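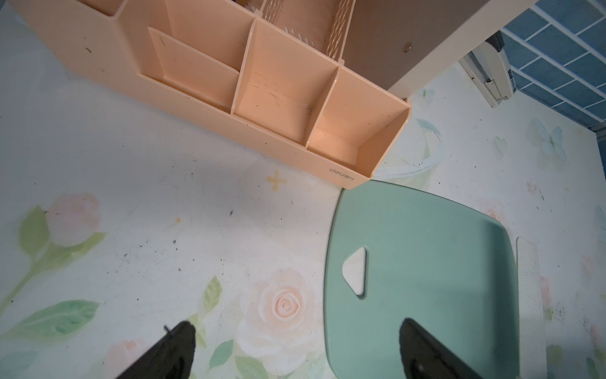 Ryszard Kaczorowski says the visitors always ask the same thing first, and it is whether the robot can make tea, so whoever is presenting had better have an answer ready before the doors open. The approved answer is "Not today". Please don't improve on it. Last year somebody did, and we had letters.

7. Running the tidy-the-desk demonstration

7.1 What the demonstration is

The Hurine arm picks small items off the table and puts them into the desk organiser, one at a time, while you talk. A full run takes 12 minutes if it goes well and 12 minutes if it doesn't, as that is when the next group arrives. The wrist camera view goes on the big screen so that people at the back have something to look at besides the heads of people at the front.

You will need:
The arm, already bolted down (see section 3)
The demonstration laptop with Cistidine installed
The peach desk organiser
The mint-green board
The box marked PENS ETC.
The rope barrier
A second person

The second person is not optional. One presenter cannot talk, watch the arm and stop a six-year-old climbing under the rope.

7.2 Laying out the table

1. Check that the table is the flowery one. The pick positions were taught on it, and the plain table in the Kostiuk Hall is a different height. If the plain table has been put out for you, somebody has been helpful. Thank them and swap it.

2. Put the organiser down with the file-holder section on the far side from the gripper and the long compartment nearest to it. The maker's name should read upside down in the wrist camera view. If it reads the right way up, the arm will post every pen neatly down the back.

3. Lay the green board flat, with its top edge touching the corner of the organiser. Press it down.

4. Don't clean the table during the day. Wiping shifts things, usually by a finger's width, always by enough. Clean it the evening before.

5. Take four items out of PENS ETC. and put them on the open part of the table, well apart. Good choices are the fat marker, the glue stick, the rubber and the short ruler. Poor choices are paper clips, anything with a lid that comes off and the novelty pencil with the feathers, however much the children beg.

Note: The organiser has scratches and scuffs inside. A new one was ordered and turned out to be glossy, and the camera did not care for it. The old one stays until further notice.

7.3 Starting up

1. Switch on the arm at the wall, then at the controller. Wait for the fan to settle.

2. Open Cistidine and load the file OPENDAY. There is also a file called OPENDAY2. Leave it alone. It was somebody's good idea.

3. Press Home and keep clear while the arm moves. It goes by the scenic route.

4. Check the camera view on the laptop. Both gripper fingers should show at the bottom, with the organiser across the upper part. If the organiser is missing, the table has moved and you are back at 7.2.

5. Set the speed to 49 per cent. At 50 the software asks for a supervisor's code, and the supervisor will be in the car park directing coaches.

6. Do one dry run before any visitors come in. Do it even if the last presenter tells you it was working fine.

CAUTION: Keep the red stop button in your hand or within reach of it at all times. It must not be on the far side of the table, under the leaflets, or in the care of a visitor who asked nicely.

7.4 With visitors present

1. Bring the group up to the rope and wait until they have stopped walking. Start talking before you start the arm.

2. Say what the arm is about to try. "Try" is the word to use. "Watch it pick up the glue stick" has been said many times at Clastalura, often in front of a glue stick that stayed where it was.

3. Press Run. Point to the screen when the fingers come down, as the camera sees the grip better than anyone standing up does.

4. If the first pick works, let people enjoy it and keep quiet. There is usually a small "ooh". It is the best part of the day and needs no commentary from us.

5. If the pick fails, let it make its second attempt. Crowds like a second attempt more than a clean run, and the arm gets more sympathy than any presenter has ever had.

6. After a second failure press Pause, move the item by hand to a better spot and press Resume. Tell people what you are doing. They can see you doing it anyway.

7. Take questions while the arm returns to Home.

Note: Volunteers from the audience may choose which item goes next. They may not place it. Hands stay on their own side of the rope while the arm is powered, and this includes the mayor's.

7.5 Questions you will be asked

How much can it lift? With this gripper, 200 grams. A phone is on the edge of that, and we don't do phones. People will offer you theirs.

Will it take my job? Be kind. Point out that it has spent the morning on a glue stick. Don't make a joke of it if the person plainly isn't joking – offer them a leaflet and a chat with Ryszard at the end, who is good at this and has a chair.

Does it know what a pen is? No. It knows where something is and how wide.

Can it make tea? See the top of this section.

7.6 If it stops

A beep and an amber light: the arm has met something it did not expect. Press Pause, look between the fingers, remove whatever is there, press Resume.

Code 219 on the laptop: the camera has dropped out. Push the cable in at the wrist end – gently, it has been glued once already. If the code comes back, finish the talk without the screen and report it at lunch.

Arm stopped and no light at all: somebody has unplugged it to charge something. Follow the lead back to the wall before you ring anybody.

Organiser on the floor: press the stop button first and pick it up second. Then lay out the table again from step 2.

7.7 Closing down

1. Send the arm Home and wait until it is still.

2. Close Cistidine. When it asks whether to save changes to OPENDAY, answer No. Answer No again when it asks whether you are sure.

3. Switch off at the controller, then at the wall.

4. Return everything to PENS ETC., including whatever has gone down the file-holder section.

5. Write down any fault in the blue book, with the time. "Acting up" is not a fault.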